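April
By Jeanine Geerts

Burger task gives Grulholm a harder test

The Grulholm group at Droltenside has moved its learning-from-demonstration work on to food assembly. The arm is taught by people guiding it through the job, and the policy is then trained on those recordings – 317 of them for the burger task so far, with 1000 as the target.

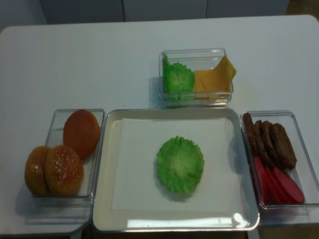 Buns, lettuce, cheese, patties and tomato set out around the paper-lined tray.

Soft items are the difficult part. A leaf bends differently each time it is picked up, so the group compared a policy using the fixed camera alone with one that also sees through the wrist camera. Over 12 trials each, the second let go of the lettuce closer to the middle of the bun. Both still had trouble separating cheese slices. 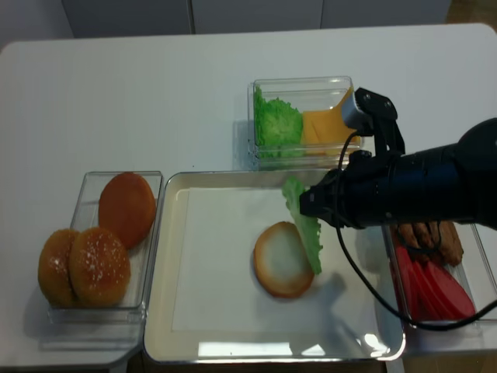
Next steps

The Ridport lab will repeat the trials on its own arm, using the same containers and layout. Recordings will be shared with both teams once they have been checked.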